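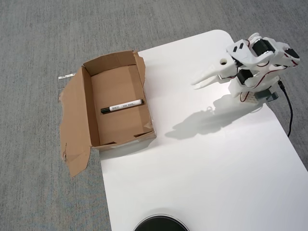 Drindell order showed up short, anyone else?

mossyfork
Posted 7th August
ordered 500 seed starting plugs from Drindell, plus the heat mat. Got 200 plugs and no mat. Packing slip says 504 plugs, which isnt even what I ordered. Emailed them, got the auto reply. Fall brassicas need to get going NOW so I'm kind of stuck. Do they usually fix this or do I just dispute the charge?

tinroof
504 is right, they sell them in trays of 72. Seven trays. So 500 gets bumped up to 504. The 200 makes no sense though, that's not even full trays

mossyfork
ok that explains the slip. Mine are bagged, not in trays

pepperhead_z
bagged is the Piseo brand. Different item. They swapped it on you, did the same to me in spring. Dry out super fast, I lost half my Kılıçarslan peppers. Dispute it and move on

gourdmother
Wouldn't dispute yet. They lock your account while it's open and then you can't get the missing part sent. Call them. Press 2, not 1, 1 just rings forever

pepperhead_z
who cares if they lock it, why would you order there again

gourdmother
Because they're the only ones who carry the Gondov cabbage. And they fixed mine in four days. Not everybody has had your luck with them

tinroof
also check if it shipped in two boxes. Heat mats come out of a different warehouse, mine was a week behind the plugs

mossyfork
tracking only shows one. will check again tonight

lowbed
You don't need a mat in August anyhow. Soil in my garage is plenty warm, cabbage was up in 4 days with nothing under it. If anything its too hot, put them in the shade

mossyfork
mat is for January, it was on sale. but yeah good point on shade

pepperhead_z
on sale for what? I paid 158 for the big one and it quit by March

lowbed
158 for a heat mat?? string lights under a cookie sheet man

gourdmother
Please do not put string lights under wet trays

lowbed
eleven years, no fire

mossyfork
Update, called, pressed 2. The rest of the plugs ship tomorrow and I get to keep the bagged ones. Mat is backordered, they said end of August. Starting the Gondov in the bagged ones tonight and watering twice a day

pepperhead_z
three times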